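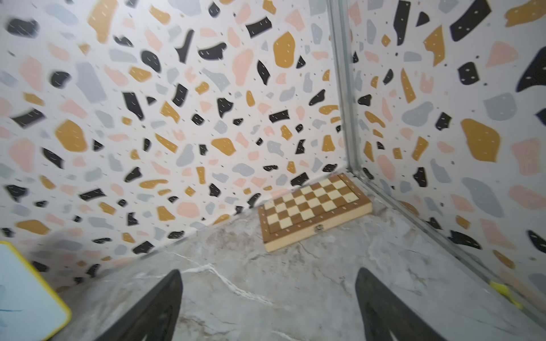
Dibujo terrazo Jilolska, fondo blanco, en esquina interior y con suelo gris de dibujo marmolado.

Preguntas frecuentes sobre el dibujo Jilolska

Última revisión: 18 abr 2022

Recogemos aquí las preguntas que nos llegan por correo, por teléfono y, en un caso que preferimos olvidar, por burofax. Las contesta Saturnino Paredes, que lleva el mostrador. Las de colocación las ha repasado Hacer Işık, que es quien coloca y quien se enfada.

EL DIBUJO

¿Es terrazo de verdad?

No. Es un revestimiento impreso con dibujo de terrazo. El de verdad pesa una barbaridad, hay que pulirlo y probablemente ya lo tuvo su abuela en el pasillo. Si lo que busca es piedra, llame a un marmolista y dele recuerdos.

¿Qué colores lleva exactamente?

Fondo blanco con esquirlas negras, ocre mostaza, rosa melocotón pálido y gris azulado claro, más un salpicado de motitas oscuras. Muchas de las piezas negras y ocres llevan dentro unas rayitas o pintas blancas. Lo decimos porque recibimos reclamaciones de clientes que las habían tomado por arañazos. Son del dibujo. Frotarlas con un estropajo tampoco las quita, aunque sí quita otras cosas.

¿Existe sin el mostaza?

No. Hubo una versión en grises, la Marov, y vendimos tan poca que todavía la usamos para forrar los cajones del taller. Todo el mundo la pide y luego se lleva la del mostaza.

¿No cansa?

Depende de cuánto mire usted las paredes. Es un dibujo denso, con piezas grandes y repartidas sin orden aparente. En un rincón o en un aseo pequeño da mucha alegría. En las cuatro paredes de un dormitorio de matrimonio ya es una decisión de dos personas, y en esa conversación no entramos.

¿Puedo ponerlo con un suelo también estampado?

Puede. Con un gris marmolado como el de la foto, el suelo se queda bastante callado y deja hablar a la pared. Con baldosa hidráulica de colores hemos visto resultados estupendos y resultados que daban sed. Pida muestra, póngala de pie contra el rodapié y déjela allí unos días. Si al tercer café sigue gustándole, adelante.

¿Tiene dirección el dibujo? ¿Hay arriba y abajo?

Técnicamente sí: en el reverso viene una flecha. Las piezas van giradas en todos los ángulos y a simple vista nadie diría que un paño está boca abajo, hasta que se pone al lado de otro que no lo está y las juntas dejan de coincidir. Siga la flecha.

MEDIDAS Y CANTIDADES

¿Cuánto mide el rollo?

100 cm de ancho por 690 cm de largo. Nos preguntan mucho por qué 690 y no una cifra redonda. Es lo que cabe en la máquina del impresor. Hemos pedido una razón más bonita y no la hay.

¿Cuántos rollos necesito?

Mida el alto de la pared, súmele un margen de corte arriba y otro abajo, y vea cuántos paños completos le salen de un rollo. Luego divida el ancho de la pared por el ancho del paño y redondee hacia arriba. Siempre hacia arriba. El señor que redondeó hacia abajo tiene ahora una estantería muy alta en un sitio muy raro.

Si las cuentas no son lo suyo, mándenos las medidas en un correo. Un croquis a bolígrafo en una servilleta nos vale. Una foto de la habitación sin ninguna medida, no.

¿Descuento puertas y ventanas?

Las puertas, si son anchas. Las ventanas, mejor no: lo que ahorra en el hueco lo gasta en los recortes de alrededor.

¿Puedo devolver los rollos que me sobren?

Los cerrados, sí, con el precinto entero. Los abiertos, no, aunque solo los haya abierto «para mirar». Guarde al menos un trozo para remiendos. Las tiradas cambian de una a otra y el ocre es el primero en delatarlas.

Sobre las tiradas: ¿qué es el número de la etiqueta?

El lote. Todos los rollos de una misma pared deben llevar el mismo. Si hace el pedido en dos veces, díganos el lote del primero y buscaremos. Si ya no queda, se lo diremos también, y usted podrá optar por poner el segundo lote en otra pared, donde el cambio de luz disimula mucho.

COLOCACIÓN

¿Puedo colocarlo yo?

Sí, si tiene una plomada, un cúter con cuchilla nueva y paciencia. Con una pareja que sujete el otro extremo va más rápido. También se discute más.

¿Cómo se resuelve una esquina interior?

Es la pregunta estrella, así que va con detalle. La tentación es doblar el paño entero y seguir por la otra pared como si tal cosa. No lo haga. Las esquinas de las casas casi nunca están a plomo y el paño doblado acaba torcido o despegado en el rincón.

Lo que hacemos nosotros:

Mida desde el último paño hasta la esquina en tres alturas y quédese con la medida mayor.
Corte el paño a esa medida más una pestaña estrecha que gire sobre la segunda pared.
Péguelo, asiente bien el rincón con espátula de plástico y deje la pestaña plana.
Trace una vertical nueva con la plomada en la segunda pared.
Coloque el resto del paño siguiendo esa vertical y montando sobre la pestaña.

¿Y el dibujo coincide en el rincón?

En el centímetro del solape se pierde algo. Con rayas o con cuadros se notaría desde la calle. Con un terrazo, una esquirla un poco más corta de lo debido pasa por esquirla. Es la gran virtud de este dibujo y el motivo por el que Hacer lo recomienda a principiantes, familiares y cuñados.

Una esquina bien hecha se lee como una línea vertical limpia con el dibujo a los dos lados. Si ve una pieza grande partida justo ahí, no sufra. Si ve pared, llámenos.

¿Y las esquinas que sobresalen?

Ahí sí se puede girar el paño, con un poco más de vuelta y sin estirar. En zonas de paso ponga cantonera. Las sillas, los carritos y los niños tienen buena puntería.

¿Dónde empiezo, junto a la puerta o en el rincón?

Empiece por donde más se vea y termine por donde menos. El último encuentro no casará con el primero, ni el suyo ni el de nadie. Detrás de la puerta es el sitio tradicional.

¿Cómo remato contra el suelo?

Con rodapié, el corte queda tapado y cualquiera es un artista. Sin rodapié, el borde de la pared se encuentra con el suelo a la vista y hay que cortar despacio, apoyando una regla metálica y cambiando la cuchilla a menudo. No escatime en cuchillas. Un filo gastado arrastra, y el desgarro siempre cae en lo blanco.

¿Qué cola uso?

La Sönmez en polvo, preparada según el envase. La cola va en la pared y no en el revestimiento. Si ya ha encolado el revestimiento, no lo tire: cuélguelo enseguida y trabaje deprisa.

¿Sirve sobre gotelé?

No. Alísese primero. Sabemos que esperaba otra respuesta. Ha preguntado en tres tiendas y seguirá preguntando hasta que alguna le diga que sí; esa tienda no irá luego a su casa.

¿Y sobre azulejo?

Con una capa niveladora que tape las juntas y una imprimación, sí. Sin ella, las juntas acabarán marcándose y tendrá un terrazo a cuadros.

Me han salido burbujas. ¿Qué hago?

Las pequeñas, esperar: muchas se van al secar. Las que siguen ahí a los 7 días se pinchan con una aguja y se aplastan desde fuera hacia el pinchazo. Hágalo sobre una pieza negra si la tiene cerca. El agujerito se confunde con las pintas.

USO Y LIMPIEZA

¿Se puede poner en el baño?

En las paredes que no reciben agua directa, sí. Dentro de la ducha, no. Al lado de la ducha, depende de lo que usted llame ducharse.

¿Con qué se limpia?

Paño húmedo y jabón neutro, sin empapar, y secar después. En el rincón, un pincel seco para el polvo. Nada de lejía, amoníaco ni esponjas abrasivas. Syahrul Santoso, nuestro repartidor, asegura que la saliva va muy bien para las marcas de lápiz. No consta en la ficha técnica.

¿Disimula la suciedad?

Mucho. Entre las motitas oscuras del dibujo cabe cualquier cosa, incluido un mosquito. Una clienta estuvo una temporada limpiando con ahínco una mancha que venía impresa, y otra convivió con una que no. Si duda, pase el dedo.

¿Amarillea?

El fondo blanco aguanta bien con luz normal. A pleno sol de mediodía, año tras año, pierde algo, como todos. Si cuelga un cuadro en esa pared, al quitarlo puede que vea dónde estaba.

¿Puedo pintarlo encima cuando me canse?

Puede, con imprimación. Antes haga la prueba en un trozo sobrante. Las esquirlas negras asoman bajo la primera mano de pintura con mucha dignidad, y a veces bajo la segunda.

PEDIDOS

¿Mandan muestras?

Sí, en tamaño folio. Tenga en cuenta que en un folio caben pocas piezas de las grandes y el dibujo parece más tranquilo de lo que es. Quien quiera ver un paño entero puede acercarse a la tienda; hay uno colgado junto al mostrador.

¿Hacen pedidos para locales?

Sí. A partir de 2000 euros, el transporte corre de nuestra cuenta y Fadime Soylu se ocupa de reservar un único lote. Escríbale con tiempo. En junio se juntan todas las cafeterías que quieren abrir antes del verano y la cortesía general se resiente.

¿Tienen cojines, cortinas o vajilla a juego?

No, y le rogamos que lo piense.

He visto un dibujo igual y más barato, marca Nitix. ¿Es el mismo?

No lo es, aunque se parece. Pida también muestra suya y póngalas juntas, con luz de día. Si le gusta más la otra, cómprela. La cola se la vendemos igual.

Mi pregunta no está aquí.

Escríbanos desde el formulario y ponga en el asunto «esquina», «cantidad» o «drama». Wumpini Abugri abre el correo cada mañana y empieza por los dramas.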